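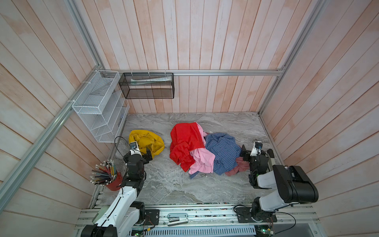
Dreneck Laundry Heap

Dreneck is a set of short recordings of clothes in a heap and the business of turning the heap into folded clothes. Shirts make up most of it, in the colors people own and regret. Samran Jaidee maintains it, mostly on Thursday nights, when he should be doing his own.

Contents

1,206 recordings in 4 folders:

heap – garments piled on the floor, as gravity left them
pull – one item taken out of the pile
flat – one item spread out, sleeves included
fold – the finished item, or what passed for it

Labels

Each garment gets a main color, a pattern (plain, checkered, striped) and a type. Anything too crumpled to identify is "cloth". This label is used more than we would like. Pink and dusty rose are separate colors, after an argument that lasted most of May.

Splits

600 recordings for training, 300 for testing, the rest for validation. The split is by session, so the same heap never turns up on both sides.

Known problems

Red shirts are overrepresented.
Socks were dropped in the second release. Pairing them was a separate project, Fanik, and it is resting.
"Folded" was judged by two people with different mothers. See the notes in the fold folder before trusting it.

Use

Free for research and teaching. Please cite as "Dreneck, Jaidee". Label corrections go in the issue tracker, one garment per issue.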